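4.2 Alta de un repartidor en la póliza de flota
Por Josefien Maes – julio
2 comentarios · 177 compartidos

1. Abra Steker y seleccione la póliza de reparto.
2. Pulse «Conductores» e introduzca el número de permiso.
3. Indique el vehículo y la franquicia (hasta 700 euros).

Nota: el código 2715 corresponde a ciclomotor; el 2770, a turismo.
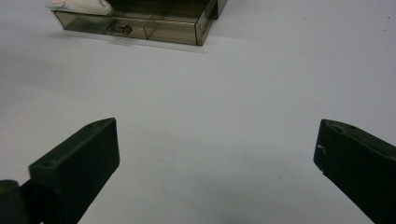 Fig. 4. Pinza de mano abierta sobre una superficie clara.

4. Guarde el alta y descargue el certificado.

Precaución: el repartidor no tiene cobertura mientras el estado sea «Pendiente» – compruébelo antes de asignarle turno.

© Stonport · Contacto · Volver arriba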